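Notes from the Big White Room
April 2, 2026

So the ceiling is finally done! If you've been reading since January, you've put up with more talk about white paint than any newsletter should ask of its subscribers, and I thank you for it. A few of you wrote in asking whether we ever got it finished or whether I'd quietly changed the subject to soup. (Fair question, I did write about soup twice.)

For the newer folks: we bought the house on Hernlow Road the winter before last, all 2,339 square feet of it, and I fell for it standing in the downstairs room with my head tipped back. It's open clear up to the second level, with beams across the ceiling and a railing you can see from below. I barely looked at the bathrooms, which I later came to regret, but that's a different newsletter.

What I didn't think about was who'd be cleaning and painting all that. Beams have sides. I'd been picturing a ceiling as one flat thing you roll paint onto while listening to the radio, and then Ieuan Powell came by with his ladders and a flashlight, and pointed the flashlight along the beams, and every cobweb since the house was built stood up and waved at us. He spent a good ten minutes up there before he'd give me a price. When he came down he had dust in his eyebrows and said we'd be washing before we did any painting, and could he have a cup of coffee.

So we washed. Warm water with a little dish soap, a sponge on a pole for the flat parts and an old cotton sock over my hand for the inside corners. The sock was the best tool in the house. I went through nine of them and I'm not sorry about a single one, they were all missing their partners anyway. Change your water more often than you think you need to, or you'll be spreading gray soup around (see, I can't leave soup alone).

Then there was the question of which white. I brought home sample cards from Damasceno, the paint counter over by the post office, and taped them along the wall, and for a week I couldn't walk through the room without squinting. One looked pink in the morning. One looked like the inside of a refrigerator. We ended up with a color called Stirari, a soft flat white, and we used it on the walls and the ceiling both. Everybody told me to go a shade lighter up top. I didn't want to stand on a ladder cutting a line between two whites that only I would ever notice!

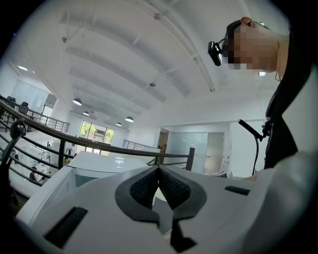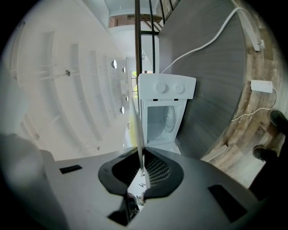 Looking up toward the white ceiling and the railing.

The paint came to $363 with the rollers and tape thrown in, and Ieuan's labor was on top of that, but I helped with the prep and he took some off for it. The whole job ran 15 days from the first bucket of wash water to the last ladder going out the door. That includes a stretch when it rained and we let everything sit with the windows shut, and I got very familiar with the smell of primer.

A word about recessed lights, if you've got them. I'd assumed you just paint up to the edge. Ieuan had us turn the power off and let them cool, and then ease the trims down so the roller could pass underneath, and it made a much cleaner job than my plan, which involved a lot of masking tape and bad language. While they were down I wiped out the insides with a dry cloth. I'd also say vacuum the dust off the trims before you touch them with anything damp, otherwise it turns to paste and you'll be picking at it with a toothpick, which is how I spent one entire evening.

The railing I did on my own, and I'm a little proud of it. The balusters are dark metal and tall, and I only washed them, no paint. Start at the top of each one and go down. I know that sounds obvious, but I started at the bottom on the first few and the drips left tracks right through what I'd just cleaned, so I got to do those twice. A damp microfiber cloth wrapped all the way around and pulled down like you're wringing out a fishing line works great. Dry them right after. I kept a second cloth tucked in my back pocket and forgot it there, and sat on it at dinner.

And can I say something in favor of drop cloths? Real canvas ones. I'd been using old bedsheets for years and thought canvas was for professionals, and paint goes through a bedsheet like it isn't there. We covered the furniture and the appliances and taped the edges down, and I still found one freckle of Stirari on the toe of my good boot.

Some mail. Benedito Brandão wrote to ask how we plan to dust the high beams now that the ladders have gone home. I bought an extension duster with a bendy head, the fluffy kind, and I'm going to try it from the upper level first, leaning as far as a sensible person leans. I'll report back. If any of you have a duster you swear by for high places, send me the name of it, and tell me whether the head comes off for washing. Mine says it does and so far it disagrees.

Next issue I'm tackling the closet under the eaves, which we've been calling the Ulunora after a board game box that's been wedged in the door since we moved in. I've gotten the box out. There's another box behind it.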